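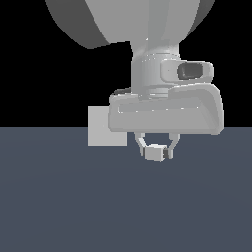
Can it load a dishwasher yet, asked a reader called Flavorier, and if it can't, why should I bother with a simulator?

Home Guides Robots Contact

Wednesday, by the Lirard workshop blog

Fair question! No, it can't. Dishes are slippery and all different shapes, and chores like that are still mostly out of reach. But every chore starts with picking up one thing, so we'll practice that with a plain block.

Set up your arm in the simulator, then bring the open gripper over the block and stop. Check that the fingers line up with its sides — mine were off by 5 degrees for ages. 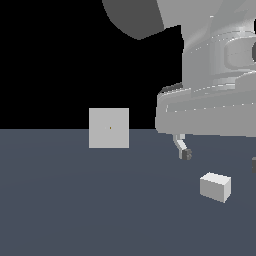

Now lower slowly, close the fingers, and wait a moment before you lift. I run 100 tries with the block in new spots each time, and my first batch got 52. Slow the closing speed before you touch anything else (I wish I had). 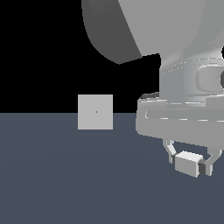

Sterberg wrote in to say that shop floors are further along, as the parts there are the same all day. I agree, and I'd trust an arm with a bin of brackets well before my laundry. Once your score holds steady, try a taller block and run the whole batch again.

Last updated: May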